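Last updated 17 October 2021

Draw, Hold, Release

The quota at Clellby was 134 accepted episodes per shift. An episode began when the operator pressed the left pedal and ended when the pedal came up. Anything over the time limit was rejected by the Lokier software before a person saw it.

The operator had been on the syringe task since May. The written procedure had four steps: left gripper takes the plunger, right gripper steadies the barrel, left gripper rises, both hold. The procedure did not say how fast to rise. The operator rose slowly, and had been doing so for 1,720 episodes.

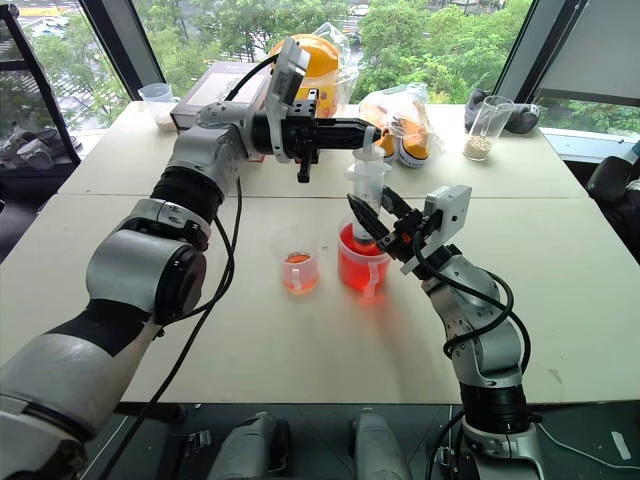 Mirzaei wanted more failures. The message came through the headset in the middle of an episode: the set was too clean, the model had never seen a plunger slip, and could the next 238 include some honest mistakes.

The operator kept the pedal down and considered the word honest. A slip made on purpose had a different shape in the joint data. The wrist started to correct before the fingers opened. Anyone plotting the two channels together would see it.

The next episode was done faster than usual. So was the one after. On the eleventh the left fingers lost the plunger, and the right arm moved to help without being asked to by any plan the operator could remember making.

The label menu offered success, failure and discard. The operator chose failure, added no note, and pressed the pedal again.

Comments

tallgrass: The bit about the wrist correcting early is right. We threw out 4,000 episodes at Ututel for that.

pm_ordway: Would have liked to know if the quota changed.

nine_volt: Why is discard even on the menu? Ours had it removed.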